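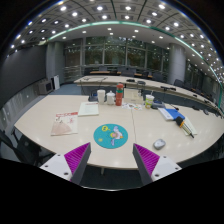 Chelsea Wragg

Everybody wants the big number. Iltico put out theirs in February: 1,812 demos, 95 percent success picking up a mouse with a hand-held gripper policy. Great. On how many tables? 3. Three tables!

That isn't a result about grasping, it's a result about three tables. I'd take 20 messy rooms over that any day. Mugs, bottles, paper all over the place, windows behind. Leave the clutter where it is. Half the papers I read clear the desk first and then claim teh method generalizes. 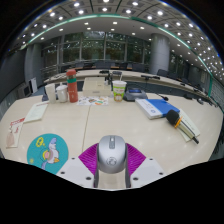

And report by room, please. One average hides everything. The Hinden people did it per room and their worst one looked awful, and I learned more from that row than from the whole Iltico paper. Saavedra same thing, smaller.

Yes, it's slower. Yes reviewers like big totals. So reviewers should quit it. Ask where the data came from before asking how much. I review too so I'm part of the problem, fine. Monday I have two more of these to get thru.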